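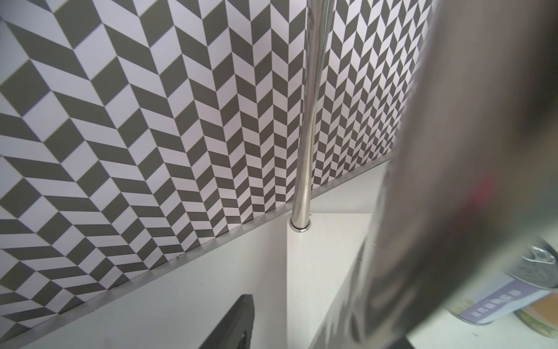 Zigzag tiles behind a shiny pole. Are they all the same size?

Do your eyes tell you the truth?

People say "seeing is believing". We are not so sure. Look at the zigzag wall. The dark grey tiles on the left look big and fat. Further along, they look small and squashed together. So did somebody run out of big tiles?

Probably not. Things look smaller when they are further away, and this wall slopes away from us. Try it with a fence or a long row of parked cars. The last car looks tiny, but we doubt a mouse drives it.

Now look at the pole. It seems to bend a little. Is it a bent pole, or does it only look bent? A picture can make a straight thing look curved, so we would want to hold a ruler against it before we said yes. A shiny pole also borrows colours from the room, which makes it harder to tell what you are looking at.
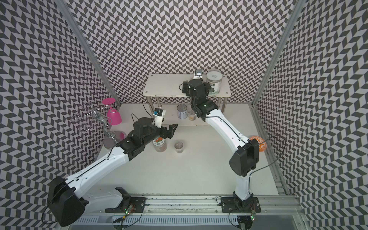

Clanthorpe Museum – Families and Schools Team

Pattern is one sort of trick. Guessing what is in a jar is another.

Find the jar with the orange-red flowers on its label. There is something brown inside. Coffee? Gravy powder? Cocoa? Plenty of grown-ups would say "coffee" straight away, and they might be right, but brown is not much of a clue. The little clear cup next to it has dark grains in it, and we would not bet our lunch on those either. Flowers on a label don't prove there are flowers in the jar!

What about the bright pink wine glass, hanging upside down on its curly holder? Some people say glasses hang that way to keep dust out. That sounds sensible. Does it work, though? You could test it with 2 clean plastic cups, one the right way up and one upside down, and look inside them both after a week.

If they look the same, try leaving them for longer. Write down what you really see, even if it is not what you expected.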